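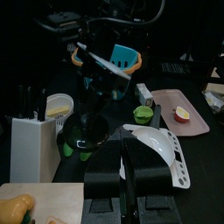 Wuvine two-arm kit, kitchen set: notes on the trial data

Reviewed by Daiane Barbosa for Stesgate. Trial unit on loan through July.

What you get: 1729 episodes, two arms, 11 task names. The sales sheet calls this "home ready." I would not. The props are mostly toy food and utensils on a dark tabletop, and the wrist view is dim toward the back.

What I doubt
- Success labels come from the vendor. We rechecked two tasks and disagreed with plenty of them.
- Long white handles on a dark table are easy to spot. Try black ones before you believe the grasp numbers.
- When both grippers reach in, the near one hides a good part of the table - a second view costs extra.

License: research use only. The quote for commercial use is still not in writing.

Status: not recommended for purchase yet. Ask again after the label fix.

Related
Turasmont single-arm kit: data card
Vasconcelos gripper pads: wear notes
Stesgate label checklist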